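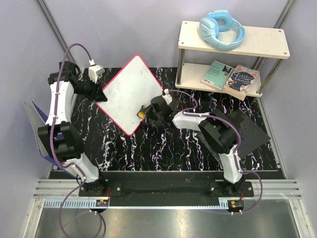 8. Setting up and cleaning your Purnine board

Right, the board itself. By now you should have the pens sorted (section 7) and a surface picked out, so we can get the thing out of its sleeve and ready to write on. I've had mine going since February and I've made most of the mistakes going, so a fair bit of what follows is me trying to save you the same bother!

What you need
Your board
Two soft cloths, one damp and one dry
A bowl of lukewarm water with a tiny drop of washing-up liquid
The pens you mean to use

Before you start

Have a look for the clear film. It sits so tightly on the writing face that I used my first board for a week with it on and wondered why everything looked greasy. Run a fingernail gently along one of the rounded corners and if there's film there it will lift.

CAUTION: Don't go at the film with a knife or scissors. A scratch in the white face holds ink for good, and I have one shaped like a tick to prove it.

Getting it ready

1. Wipe down the surface you'll be working on and let it dry. Grit under the board is the big enemy, more so if you've got a shiny worktop that shows every mark.

2. Peel the film off slowly, pulling it back flat over itself and not straight up.

3. Wipe the face with the damp cloth, then straight away with the dry one. New boards come with a sort of factory dust on them and the pens skip over it.

4. Lay the board flat, face up. Any way round you like. It doesn't have a top and a bottom, and plenty of people find it easier to write with it turned at an angle, the way you'd tilt a notepad.

5. Draw a short line near the edge with each pen, count to 20 and rub it off with the dry cloth. If a line won't shift, put that pen aside and check it's really a dry-wipe one (I mixed mine up with the parcel markers, which caused a certain amount of swearing).

NOTE: If the board slides about when you wipe it, hold it by the border with your free hand, or put a bit of that rubbery drawer liner underneath. The Sekness market sells it off the roll. I cut mine a thumb's width smaller than the board all round so it doesn't show.

Everyday wiping

6. Rub off writing with the dry cloth as soon as you've finished with it. Start at one corner and work across to the opposite one in long strokes. Little circles just push the ink round and you end up with a grey fog.

7. Shake the cloth out over the bin every so often. Pen dust builds up in it and goes back on the board.

8. When the face starts to look smudgy even after wiping, do a damp wipe followed by a dry one, same as in step 3. Faint smudges are normal and won't stop you writing, so don't feel you have to do it every day. I certainly don't.

9. Go round the border last, with a clean bit of cloth. Do it first and you'll drag whatever was in the join out over the white.

CAUTION: No scouring pads, no cream cleaner and no nail varnish remover. The last one takes the colour off the border. Teófilo Tamayo tried it on the spare we keep at Iltholm and we now have a board that's red on three sides and a sort of salmon on the fourth.

Stubborn marks

Old ink that's been left for weeks wants a bit of coaxing. Scribble over it with a fresh dry-wipe pen, nice and heavy, and wipe it off while it's still wet. The new ink loosens the old. You may need two or three goes. If there's a ghost left after that, leave a damp cloth lying on it while you have a cup of tea, then try again.

NOTE: Don't leave the cloth on overnight. Water can creep in under the border and the edge will lift.

Putting it away

Flat is best. Standing on its edge is fine for a day or two, though mine took on a slight bow after a month behind the bookcase and now it rocks when I write on the left side. Keep it away from radiators and the windowsill.

If the border does come loose, Akbulut do a replacement strip, part 1613, which presses on without glue. Warm it in your hands first so it bends round the corners.

Last updated 11 November 2023. Pens and refills are in section 7, hanging it on a wall is in section 9.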